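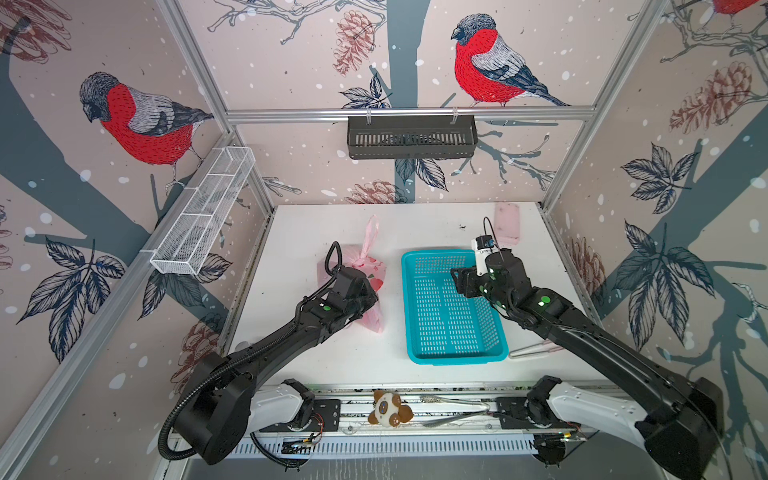 Stidura Two-Arm Bench Kit from Pilotano: a long-term review
by Salma Mansour

I have been putting off this review because I kept changing my mind about the score, and I wanted to live with the kit for a good while before I said anything in public. We bought ours with our own money, it went together in our shared workshop, and it has been in use nearly every working day since we finished the build in March 2025. So what follows comes from somebody who likes the thing, grumbles at it, and would probably buy it again (I'll get to the probably).

What you get

The Stidura comes in a lot of boxes, and I mean a lot. There are two black arms, two grippers, the white shoulder housings they hang from, the aluminum rail those housings ride on, and the controller boards with their wiring. The enclosure is sold separately as a bundle of extrusion and brackets, and I'd say get it, even if you're handy and have a pile of aluminum left over from something else. Everything lines up with the rail the first time, and having walls around the work makes the whole setup feel like a proper place to do things.

The walls themselves are up to you. Ours are papered with bullfinches and pine cones, and I love them more than is reasonable for a piece of lab equipment. There's a practical side as well. A plain white box teaches your software about a plain white box, and most people's homes aren't like that. I wanted birds, so we have birds!

Putting it together

The printed manual is 116 pages long, and I will be kind and say that the first half is excellent. The drawings are large, the bolts come in labeled bags, and my colleague and I had the rail and both shoulders mounted before lunch. The second half, where you set up the cabling, is thinner. The corrugated hose that carries the cables needs a generous loop at the lower joint, more than the drawing shows, or it pulls when the arm stretches out. We redid ours twice. I wrote to Pilotano about it and got a friendly, useful answer from a real person, along with a corrected drawing, which I gather is going into the next printing.

Do leave yourself room along the front. The rail has a space between the two shoulders, and you'll find, as we did, that it turns into a shelf for whatever is in your hands at the time.

How it handles everyday things

My own work is mostly household tasks, tidying and packing and moving things from one spot to another, so that is how I judge a kit like this. Rigid items are easy for it. Tongs, sponges, small boxes and so on gave us very little trouble once we had the gripper force set sensibly, and I won't spend many words on them.

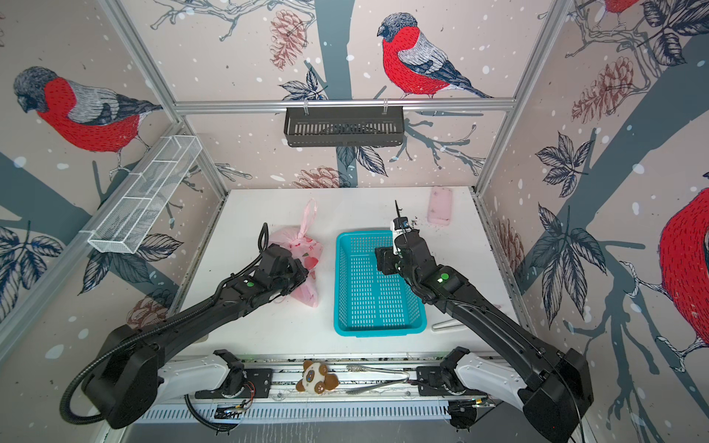 Thin plastic bags are where I'd been burned before. The arms I used previously, a pair of older Cattaneos, were sturdy and dependable but had no feel for anything light, and they would either squash a bag flat or miss the handle altogether. The Stidura is a good deal gentler. You can bring the jaws in slowly beside a knotted bag and rest them there without crushing it, and with two arms you have the option of sending one to the bag and the other to a basket, so neither has to reach across the whole table. It still takes patience. Handles flop over, knots turn away from you, and a bag never sits quite the same way twice. But I no longer dread that part of the day.

Perforated baskets are the other thing I'd suggest trying early on. The slots are a nice test for the cameras because you see the table straight through them, and the rim gives the gripper something worth aiming at.

The cameras

The wrist cameras are sold as an add-on, and I think that's a mistake on Pilotano's part, as I can't imagine using the kit without them. A fixed camera on the whole table is fine for knowing where things are. Up close, though, you want to see the gap between the two fingers and what lies in it. With something as creased and shiny as a tied bag, the wrist view shows you the folds around the knot and where the handle starts, and I find I look at that view far more than the other one. The fingers stay in the bottom of the picture, which bothered me for a day or two and now helps me judge how close I am.

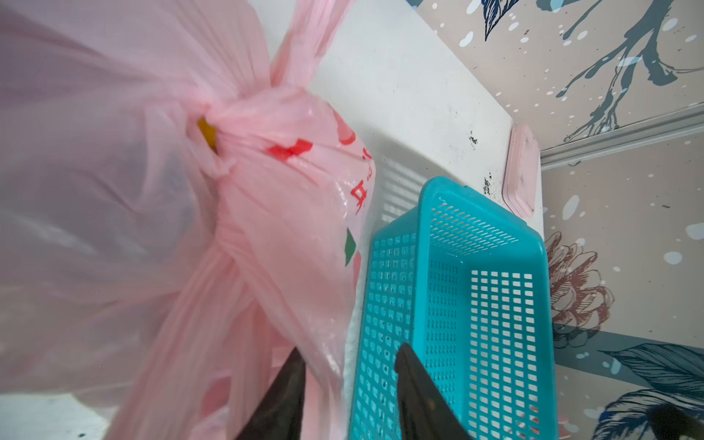
Things I'd change

The green lights on the arms are cheerful, but the manual is vague on what the different states mean, and I'd like a simple chart. The software is decent and starts up quickly, although it logs out after 1,000 saved runs and makes you begin a new project folder, and I've lost my place more than once that way.

White tabletops look lovely in the catalog and show every mark and speck. If I were ordering again I would ask for light gray.

Support and spare parts

We ordered spare fingertips in May through Clulamex, the reseller, and they came well packed and fitted without any filing. Shipping cost more than I would like for such a small parcel. If you have a few things on your list, order them together.

My score is four stars out of five, and I'd move it up to four and a half if the wrist cameras came in the box.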